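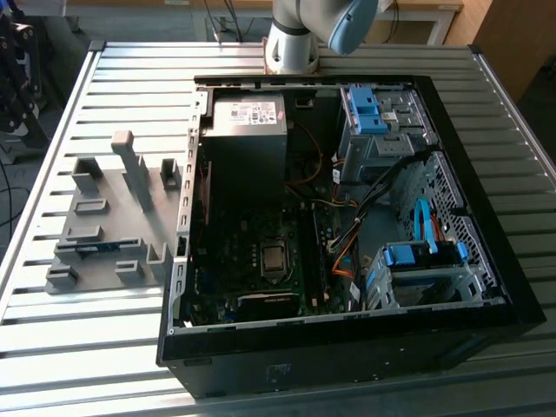 Pirkano workshop, September

Hello all,

Thanks for the replies to my last one. To save you digging, this was the question that got me started:

> Has anyone got an arm to push a memory stick home
> without bending the board? Mine gives up 9 times out of 10.

Mine too, till lately! I've been at it on the slatted table at the shared workshop, with an old tower on its side and the printed holder plate next to it. The arm runs Thevar, and I've been writing the moves in Jirnirel (slow going, but I like being able to read it back a month later).

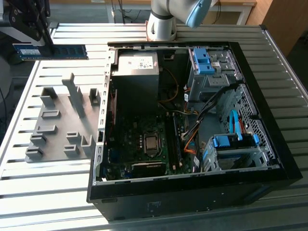
Memory module in the gripper, tower open underneath.

What helped most was slowing right down. I'd had the last bit of travel set to 100 and dropped it to 60, and now I stop just above the slot and let the arm settle before pressing. I also open the latches by hand first, which feels like cheating, but there we are.

The holders are my own drawings and they've been through a lot of versions. The first ones gripped so hard that the arm
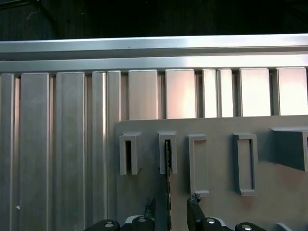
dragged the whole plate along with the part, so I've opened the slots up a touch and rounded the top edges. Bolting the plate down is next. If anybody has a Bosano clamp set going spare, I'd gladly swap some filament for it.
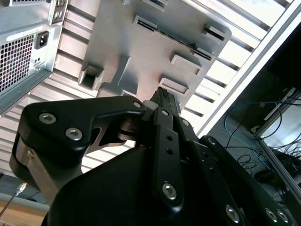
Bosano list member wrote back to say the clamps only suit the wider rail, and that two bolts and a printed corner stop did the job on theirs. I'll try that first, then. Drawings to anyone who asks!

Cheers all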